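Teaching by Hand: An Interview with Khadija Slaoui

Khadija Slaoui has led the demonstration work at the Grarneck laboratory since the group moved into its present rooms. Her staff show robots how to carry out household and workshop tasks, chiefly by performing those tasks themselves with a hand-held gripper and passing the recordings to the colleagues who train the control software. She spoke to the newsletter on 30th September, shortly after the close of the second collection period.

Asked how she would explain the work to a new member of staff, Ms Slaoui begins with the tool. "The person holds the same kind of fingers that the robot will have," she says. "If you cannot pick the thing up with those fingers, neither will the robot, and you learn that in the first minute." New demonstrators spend their first morning on simple movements: opening, approaching, closing, lifting and setting down. Recording does not start until the afternoon.

The laboratory previously relied on remote control. An operator sat at a desk and moved a pair of handles, and the arm followed. The method is still in use for tasks in which the exact reach of the arm matters, and the Surkuveo project, which concerns the loading of shelves, is carried out entirely in this way. Ms Slaoui does not regard one approach as a replacement for the other. "With remote control you feel very little. People become cautious and slow, and the robot then learns to be cautious and slow. By hand, they move as they would at home, and sometimes too fast for us."

The difference shows in the records. In April the group collected 704 demonstrations by hand, of which 619 were accepted for training. The remainder were set aside, most of them on account of hurried grasps or of a hand passing in front of the camera. Each demonstration is reviewed by a second member of staff, who is not told who performed it.
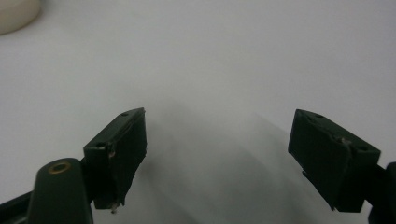

Robot Demonstration and Teleoperation Group, Grarneck Laboratory

Much of the interview concerned the moments before anything is touched. Demonstrators are asked to begin with the fingers open and well apart over a plain surface, and to hold still briefly before approaching an object. "The start is part of the lesson," Ms Slaoui explains. "The software has to learn what it looks like when nothing has been gripped yet. If every recording begins halfway through a reach, that knowledge is missing."

She is equally firm on the subject of wear. The green fingers pick up nicks and small chips along their edges, and the group does not discard them for marks of this kind. A finger is changed when its grip is affected, and the change is entered in the log. "A robot in a kitchen will not have new fingers every day," she observes. "I would prefer that it had seen a few scratches."

The present programme, Flustilex, deals with the handling of cups and small containers. It is run by a team of 3 demonstrators, each of whom completes no more than 40 recordings in a session. The limit was introduced at the request of the demonstrators, who reported that their wrists grew tired and that their movements changed as a result.

On the question of what makes a good demonstrator, Ms Slaoui is reluctant to give a rule. Former machine operators have done well, as have several people with no technical background. She does ask applicants to repeat one short task many times and to describe afterwards what they altered. "Some say they altered nothing, and then we watch the recording together. It is a useful conversation."

The group's next task will be carried out at the Torres building, where a larger table has been prepared for work with two grippers at once. Staff wishing to attend an introductory session should apply to the laboratory office through their head of section.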